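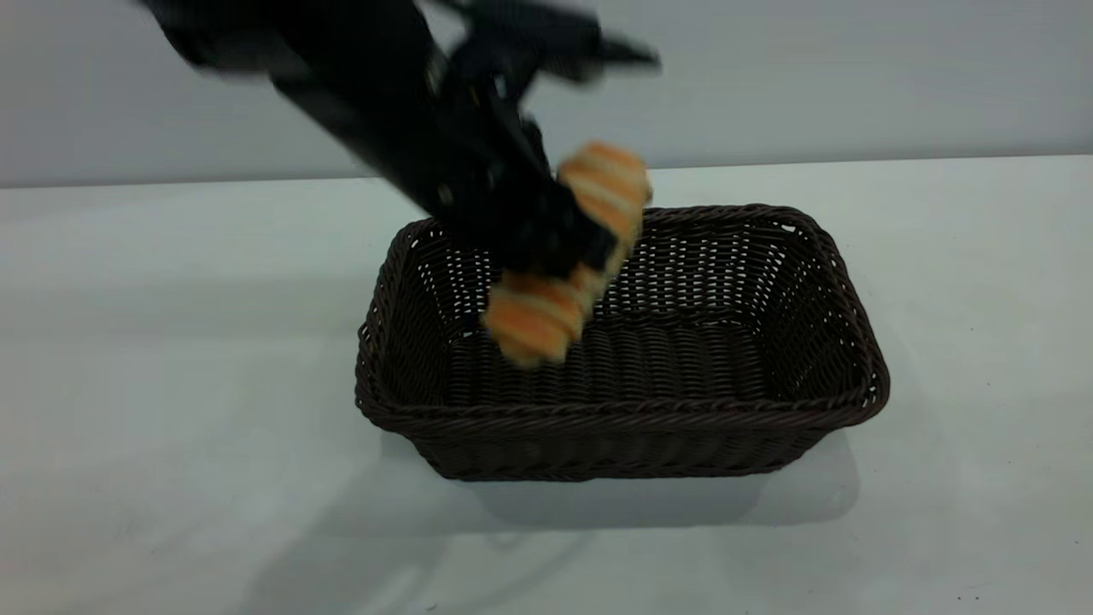 Come drive a robot arm with us at Skamov (part-time, paid, no experience needed)

Hi! I run the demonstration sessions at Skamov, and I'm looking for people with steady hands and a decent amount of patience to help us teach an arm how to put things in baskets. Bread rolls, mostly, at the moment. You guide the arm, it records what you did, and our learning system studies the recordings later. We call each recording an episode. The set we're building now is named Jurnau, it has 392 good episodes in it so far, and I'd love to see 704 by the end of August.

What a shift is like

You'd work at our Fagerlund site in blocks of 3 hours, with as many breaks as you want (please take them, tired people drop rolls!). Pick up, move over, lower, let go, reset, do it again. Some of it is repetitive, I won't pretend otherwise, but most people get weirdly into it once the controls click.

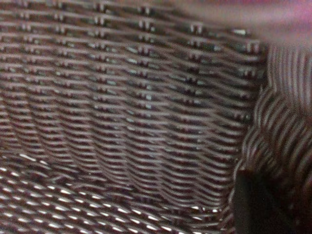
A big part of the job is watching the wrist camera feed, and it takes some getting used to. You're looking at everything from right next to the gripper, so things get large and strange very fast. Inside a basket you may have wall-to-wall dark brown weave with bright little glints all over it, and one black finger down in the corner as your best clue to where you are. I'll sit with you for your first shift while you learn to read it, and you'll label the episodes too: good grasp, bad grasp, bumped the rim, that kind of thing.

Who I'm hoping to hear from

Gamers, bakers, knitters, folks who fix bikes, students between classes, retirees. Left-handed people especially, we're short on you! You should be okay looking at a screen for a while and okay with being told to redo one.

How to apply

Write to the Hulter desk at Skamov with a few lines about yourself and which mornings or afternoons you can do. Put "basket 218" in the subject so it lands with me. I go through the messages every Friday and I answer all of them.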